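Spent most of July moving my old photos and documents off one aging desktop and onto something I trust more. Writing down how I did it in case it helps someone with the same mess.

Starting point: 1676 folders, many of them copies of other folders. I used to drag everything to a new drive every couple of years and never delete the old set.

Old desktops hold more of our lives than we remember. 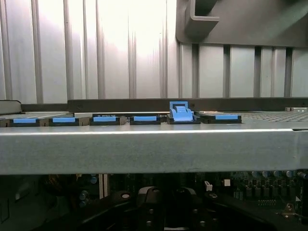
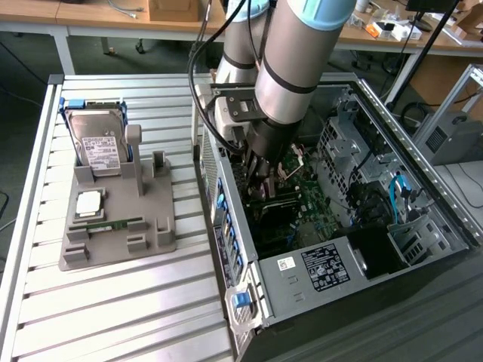
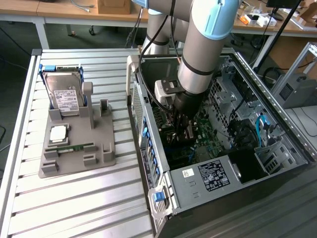
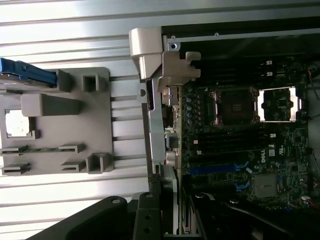 Is it better to sort everything first and then back it up, or back it up first?

Back it up first, mess and all. Copy the whole thing to an external drive, put that drive in a drawer, and only then start deleting. I skipped this step years ago and lost a summer of pictures from Lurudholm.

Next thing is duplicates. I used a small program called Korletey, the free version. It compares the contents of files and ignores the names, so it found copies I had renamed. It's slow. I let it run overnight.

After duplicates I was down to 1331 folders. Still too many, but a lot of them were tiny. Anything with fewer than five files got merged into a folder for that year.

Folder names: year first, then month, then a short word. 2009-06-lake. They line up in order without any work. I tried sorting by subject once and could never decide if a birthday at the beach went under birthdays or beach.

Scanned papers are separate. Taxes, car, house, medical. I don't go deeper than that. Search works fine if the file name says what the thing is.

For storage I have two drives now. One is a Flekon that stays plugged in, the other is a Grevine that lives at my sister's house. I swap in new files when I visit -- not as often as I should, maybe every couple of months.

I open 100 files at random after each big copy. Photos, PDFs, a few videos. Last time two videos wouldn't play and I pulled them again from the first backup.

Still to do: a shoebox of 500 slides. I haven't decided if I'm scanning those myself or paying for it. Prices where I live are all over the place -- if you've had slides done by mail, tell me how they came back.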